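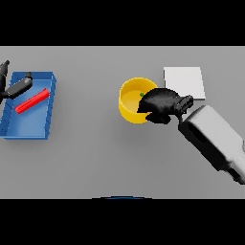

Figure 3. Rendered tabletop with a blue tray and a red bar lying in it.

4. Cleaning up the counts

I want to spend this section on the part of the work that took me the longest, which was deciding what a bicycle count means when the counter itself has been having a bad week. We had hourly data from the tube counters on the Ritchie corridor and from the loops buried in the path at Vandance, and I had pictured a quick afternoon of merging files. It took most of September. The trouble starts with how a count gets assigned to a place. Every record carries a site code, and the site code is supposed to tell you which stretch of path the bikes were on, but the stretches were redrawn twice while we were collecting. The way I ended up thinking about it was a lot like Figure 3, where a long red bar lies diagonally inside a blue tray with low walls on all four sides. The tray is the segment and the bar is the trip. A trip doesn't line up neatly with the segment it gets filed under, and most of the old site codes were written as if it did. So when I say "segment count" from here on, I mean the bikes that crossed the counter line inside that segment, whatever direction they were heading and wherever they went afterward.

4.1 Hours that look wrong

My first pass was just plotting everything and squinting. I know that isn't much of a method, but I'd recommend it to anyone! You see things on a plot that no filter is going to catch for you. The Ritchie counters, for instance, had a habit of reporting exactly the same number for several hours in a row overnight. Zeros I can believe at three in the morning. A steady 11 bikes an hour until sunrise I can't, and when I went back through the maintenance notes there was a battery swap logged for that counter the next day.

I ended up with a few simple flags. Any hour with more than 250 bikes at a site that normally sees far fewer got set aside for a closer look (a charity ride explained one whole batch of these, and I kept those hours but tagged them). Any run of identical nonzero values longer than three hours was thrown out. Any full day of zeros was thrown out too, unless the weather station showed heavy snow, in which case I left it alone. I went back and forth on the snow days. In the end I figured that a path with no riders on it is a real thing that happens, and dropping those days would make winter look busier than it is.

Celina Stępień went through the same raw files separately, without seeing my flags, and marked the hours she would have dropped. We agreed on nearly all of the Vandance data and argued quite a bit over Ritchie. Her feeling was that I was being too kind to the tubes during rain. She was right about that, I think. A tube counter on a soaked path can register a bike twice when the air pulse bounces, and I'd been reading those bumps as commuters hurrying home. We settled on dropping the afternoon hours on the wettest days and leaving the mornings in, where the numbers on the two wheels matched up much better.

4.2 Filling the gaps

Once you throw hours out you have holes, and holes are a pain if what you want is a monthly average. For short gaps I used the same hour from the same kind of day in the weeks on either side. Weekdays got filled from weekdays and weekends from weekends, with school holidays treated as their own thing. For anything longer than two days I didn't fill at all. The month just gets reported with fewer days in it, and the tables say so.

I did try something fancier. The idea was to borrow from the neighboring counter, so that if Ritchie went dark you could lean on Vandance and scale it up or down. It works fine in summer and falls apart in November, when the Vandance path loses its recreational riders and the Ritchie commuters keep right on going. I spent more time on this than I'd like to admit, and none of it is in the final numbers.

4.3 People versus bikes

Something that came up again and again when I showed early drafts around was the question of who exactly is being counted. The loops at Vandance pick up metal, so a stroller with a steel frame will sometimes sneak in, and a carbon bike with light wheels will sometimes slip by. I don't have a great fix for either one. We stood at the path with clipboards over a few mornings and compared our tallies to the machine, and the machine came in low when riders were bunched up side by side and pretty close otherwise. The correction factor comes straight from those mornings. I applied it only to the peak hours, since that's when the bunching happens, and left the quiet hours as recorded.

E-scooters are the awkward one. The tubes count them, the loops mostly don't, and there were clearly more of them at the end of our study than at the start. Anybody reading the Ritchie trend as a pure bicycle trend should keep that in mind — part of the rise is scooters, and I can't tell you how much.

4.4 What went into the model

After all that, the table that feeds Section 5 has one row per site per day, with the corrected total, the number of hours that were measured, the number that were filled, and the tags for weather and events. Days with a corrected total under 100 were kept, but I pooled them by week so that one family out for a ride wouldn't swing the percentages all over the place. Days over 1000 only ever showed up at Ritchie, and I checked every one of them by hand against the event calendar.

The raw files, the flags, and both sets of drop decisions (mine and Celina's) are stored side by side so that someone who disagrees with us about the rain can rerun the whole thing their own way. I'd like to see that, to be frank. The seasonal pattern held up under her stricter rules as well as mine, but the size of the yearly increase at Ritchie moved around more than I was comfortable with, and the next section reports it both ways.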